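Thin Fingers

Print this story | E-mail this story

I had two grippers to try before January 2021 was over, and of course I saved the one I didn't like for last.
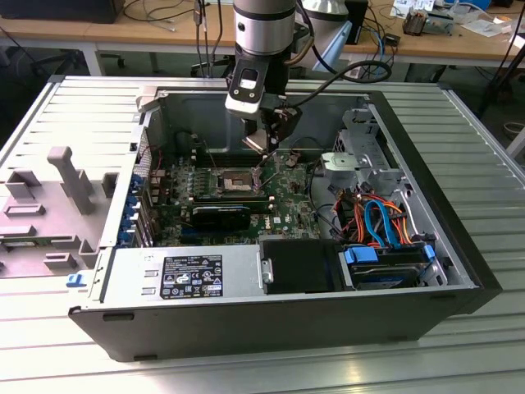

The Tirilent

So the Tirilent was the skinny one. Thin metal fingers, a dark body, and a price that made Anneliese Janssen whistle over the phone. She ran purchasing at Skeltham and she wanted a winner, in writing, so she could stop paying rent on both of them.

"Just tell me which one gets the cables out," she said.

I'd given the Barrera its turn in November, on the same old Dell lying on its side. The Barrera had fat rubber pads and I loved it like a dog. It pulled the drive on the first try! It also could not get near a SATA plug without leaning on everything else in there, and I'd sort of left that out of my notes.

Ninety tries each, that was the deal. I started the Tirilent on the red cable and went to get coffee (you're not supposed to do that). When I came back it had stopped at try 13 with the arm hanging over the motherboard, and the log had one line in it, number 1643, grip lost.

Ha, I thought. I was so pleased I called her.

"Did you change the force setting?" Anneliese asked.

"From what?"

"From the Barrera's."

I looked at the screen for a while. Then I told her I had another call coming in, and she let me have that one.

I turned the force down to 45 and started over from zero, and this time I pulled up a stool. The fingers went in next to the socket, closed on the plug, gave this tiny wiggle and backed out with it. Again. Again. I caught myself saying "nice" out loud.

Then I opened the November notes and put the part about the plugs back in.

Print this story | E-mail this story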